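Kutetti Home Notes
Recording and keeping broadcast television

These notes cover over-the-air recording with a tuner box, a hard drive and ordinary playback software. The settings were worked out on a Sketora dual tuner with the Jero recorder program. Menus on other equipment differ in wording, but the same options are usually present.

Antenna first

Most faults that look like recorder faults are signal faults. A live picture can hide a marginal signal, as the viewer forgets a brief freeze. A recording keeps it, and some players stop at the damaged point and refuse to continue.

Check signal quality, not signal strength. Strength tells you how much energy reaches the tuner. Quality tells you how much of it can be decoded. A strong reading with a quality reading that swings up and down usually means reflections, or an amplifier being overdriven by a nearby transmitter. Remove the amplifier and test again before buying a larger antenna.

Test in the evening as well as at midday. Leaves, wind and passing vehicles affect UHF reception, and a position that works in November may fail once the trees fill in. Mark the antenna position on the sill or wall with painter's tape so it can be put back after window cleaning.

A splitter reduces the signal on each leg even if nothing is connected to the other one. If only one set is in use, take the splitter out and use a barrel connector. Hand-tighten the F-connectors, then give each a slight turn with a wrench. Overtightening can crack the solder behind the tuner socket.

Padding the schedule

Guide data gives the planned start time. Stations drift from it, especially after live sports or an extended news bulletin. Set the recorder to begin 2 minutes early and end 3 minutes late as a minimum. For anything that follows a live event, extend the end much further, or record the next program as well.

Padding uses tuner time. Two programs back to back on different channels will overlap during the padding and need both tuners. Jero handles this by trimming the padding on the lower priority program, and it does so without a warning. If an hour-long recording shows a length of 58 minutes, look for a conflict at one end before suspecting the drive.

Programs back to back on the same channel don't need a second tuner if the software can share a stream. The setting is called "merge adjacent" in Jero and is off by default.
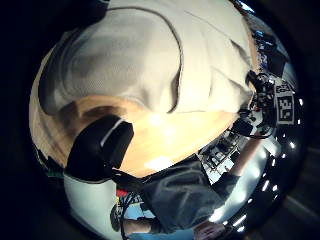 Off-white knit over a light wood tabletop.

Drive space

Broadcast high definition varies widely in size. A station that carries several subchannels gives less of its capacity to the main one, so an hour from that station makes a smaller file than an hour from a station with few subchannels. On our mix of channels a 2 TB drive holds 400 hours. Measure your own by recording an hour from each channel you use and noting the sizes.

Use a drive rated for continuous writing. Drives sold for desktop backup often go to sleep to save power, and the wake-up delay can cost the first few seconds of a recording. If the drive has a sleep timer, turn it off in the maker's utility.

Keep the recording drive separate from the one holding finished programs. Constant recording and deleting fragments the first one, and a failure there then costs only what hasn't been moved yet.

Do not fill the drive completely. Set the recorder to stop, or to delete the oldest unprotected item, while there is still room for one long program. Protect anything you want to keep on the day it is recorded – automatic deletion can't tell a documentary from a weather bulletin.

File names

Put the year first, then the month and day, then the channel, then the title. Files named this way sort correctly in any file browser. Avoid colons and question marks, which some systems reject. News programs need the hour in the name too, or the noon and evening editions will collide. Dinu, the renaming tool we use, reads the date from the recording itself. It should be pointed at a copy of the folder until the pattern has been checked.

Captions

In the US system, closed captions travel inside the video stream. Many conversion tools drop them. Convert a short clip, play it, and confirm that captions still appear before converting a whole series. If they don't, extract them to a separate text file first and keep that file beside the video under the same name.

Extracted captions are also the easiest index to a news recording. A plain text search for a street name or a candidate will find the passage with its time code. Live captions run several seconds behind the speech, so start playback a little earlier than the time shown. Spelling of proper names in live captions is unreliable, and it helps to try a partial word.

Trimming commercials

Cut only at keyframes if you want to avoid re-encoding. The cut will land slightly off the exact point, commonly leaving a fraction of a second of black or the tail of a commercial. Automatic commercial detection looks for black frames and silence. It works poorly on news, where stations go directly from the studio to a promo. Let it mark the breaks, review the marks by hand, and keep the original until the trimmed copy has been played through to the end.

Heat and placement

Tuner boxes run warm. Place the Sketora on its feet with clear space above it, and never on top of the router. Dust the vents with a dry brush while the unit is unplugged. A recorder that fails only during long evening sessions is often overheating – move it to an open shelf for a few nights and compare the error log.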